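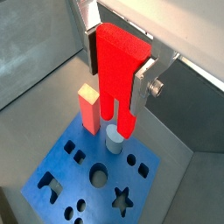

Equipment planning meeting, September
Minutes taken by me, Aušra Kazlauskienė, so blame me for the spelling.

We started at 10 and went straight to the money. There's £3213 left in the equipment line until the new budget opens. I'd hoped for more, but the Kivi repair bill came in and that was that.

1. Spare fingers
Gusivent have quoted £46 per pair of gripper fingers. I said I'd like 12 pairs, which comes to £552. There was a bit of muttering about storage - we do have a drawer! - and then everyone agreed. I'll also ask if the pads can be bought separately, as it seems daft to bin a good finger for a tired pad.

2. Second arm
The long one, as ever. Brondia would lease us an arm for the year, while Inora only sell outright, and neither fits what's left now. I argued for leasing, mostly so we can send it back if the floor plan changes again. The others wanted to see what a service visit costs under each deal before choosing, and fair enough. Carried over.

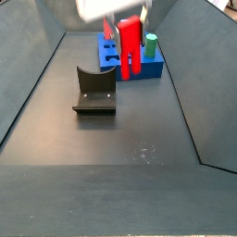
We also need to know how long delivery takes. Last time I put down six weeks and was a long way out, so I'd like dates in writing from both firms before I put anything in the plan.

3. Shapes and boards
I asked for a small pot of money for replacement blocks and boards. We settled on £200, to come out of the same line. Lovely, thank you all. I'd rather we bought whole sets, odd pieces are a pain to match later on.

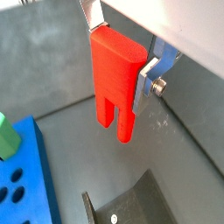 Red two-pronged piece above the work surface, blue block at lower left.

4. Enclosure
A second enclosure goes on the list for next year, unpriced for now. I'm to measure the bench first (the drawing on the wall is out of date, please don't use it).

Actions
Me: order the fingers, ask about pads, measure the bench.
Me again: written lease and service prices from Brondia, purchase and service prices from Inora, delivery dates from both.
Everyone: send me your block and board wish lists.

Any other business: the key to the stores cupboard is missing, so please check your pockets. We finished at 11.20.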